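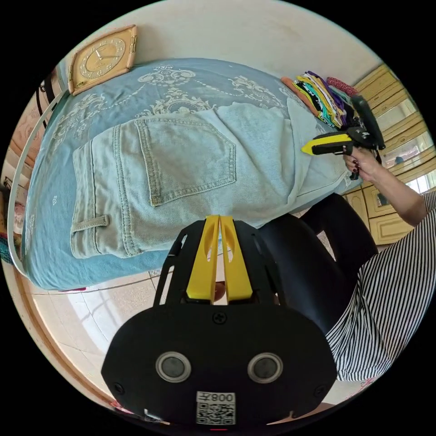
Jeans, folded, back pocket up. Folded stack against the wall.

Flukine Home Textiles Gallery
Folding on the bed: denim and flat cloth
Gallery 888. Last edited 2025-06-23. Views: 3,139

Most of the galleries in this section use a table. A bed is the more common folding surface in a small home, and its properties differ enough to need separate notes. The surface is soft, it is low, and it usually carries a patterned cover that makes a crooked edge harder to judge. The notes cover one heavy item and one flat one, with remarks on stacking and on the bedspread as a base layer. Fold names follow the Skenham list, with local names in parentheses where they differ.

Denim

Light blue jeans, with the double stitching of the back pocket and one belt loop on the waistband showing. The pocket has a pointed lower edge, a useful alignment mark. With the legs laid one over the other, a straight line from the pocket point down the leg should run parallel to the outseam. If it doesn't, the upper leg has rotated and the finished fold will lean in a stack.

The creases across the upper part, and the bunching toward the right side of the bed, are typical for denim of this kind on a soft base. On a table the fabric can be pressed flat with the forearm. On a mattress the base gives way under the pressure and the crease returns when the arm is lifted. Pull from the waistband and the hem at the same time, then smooth outward from the middle of the leg. Two passes are enough. More passes shift the lower leg.

Skenham half fold (locally: Ulcombe fold)
1. Lay the jeans flat, front up, zipper closed.
2. Bring one leg over the other so that the back pockets are on the outside.
3. Tuck the point of the seat in toward the legs.
4. Bring the hems up to just below the waistband.
5. Fold once more in the same direction.
6. Turn the pocket side up.

Step 3 is often left out. The seat point then sticks out past the edge and catches on whatever is next to it in a drawer. For shelf storage the omission matters less.

The Ra fold ends in an upright packet and is meant for drawers. It uses thirds in place of the final half. Heavy denim holds a Ra fold well. Thin stretch denim does not, and should be given the half fold.

Stacking

The folded clothing is stacked at the wall end of the bed, with purple, green, teal, black, orange and white in the layers and a red patterned item on top. A wall works as a backstop. It squares one side of the stack and leaves only the front edges to check.

Points to watch with a stack on a mattress:

Heavy items go at the bottom. A mattress compresses unevenly, and a pair of jeans placed on top of thin knits will tip the stack toward the person sitting on the bed.

Keep the rounded folds facing out and the open edges toward the wall. A single item can then be pulled without opening its neighbor.

Limit the stack to what can be lifted with both hands. A taller one needs to be split before it goes to the closet, and the split is where most refolding happens.

Sitting on the bed while folding is acceptable if the stack is at the far side. Weight on the near edge lowers that edge and the work slides toward the lap. Those who fold standing should allow for the bend at the waist. The Ulcombe notes recommend a change of position after every 5 heavy items.

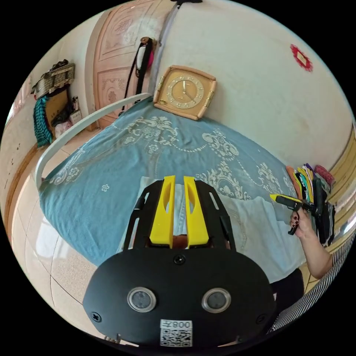
White cloth over the near part of the bedspread. Clock at the head of the bed.

Flat cloth and the base layer

The bedspread is blue with floral and scroll patterns. A repeat pattern can serve as a rough grid: pick two motifs on the same row, align one edge of the cloth to them, and fold toward that edge. The method fails on covers that have been pulled on at an angle. Square the bedspread to the rail or the edge of the mattress before starting.

White cloth on a colored cover is easy to read. The contrast shows a misaligned corner at once. For dark clothing on a dark cover the reverse applies, and a plain light sheet laid over the work area is worth the extra step. The same sheet protects embroidery from rivets and zipper pulls, both of which can lift a thread when jeans are turned over. A new bedspread should be washed separately before dark denim is folded on it, as dye transfer can go either way.

Sequence for a flat cloth of any size:
1. Spread the cloth fully, with the overhang on the near side only.
2. Match the far corners first.
3. Fold away from the body.
4. Run one hand along the crease from the center out.
5. Repeat until the packet matches the depth of the shelf.

A cloth that hangs over the edge of the bed pulls itself out of square. Gather the overhang onto the mattress before matching corners. With a curved rail along the side, keep the cloth clear of the metal, where a hem can snag on a joint.

Surroundings

A tiled floor is easier to keep free of lint than carpet, and a dropped item can usually go back on the pile after a shake. Bags and boxes kept along a wall should stay clear of the side of the bed used for folding.

Related galleries
Sweaters and heavy knits
Fitted sheets, Skenham method
Scarves: hanging and rolling
Drawer packing with the Ra fold

Next update to this section: August. Corrections to the fold names go on the Ulcombe talk page. Page 2 of this gallery covers shirts.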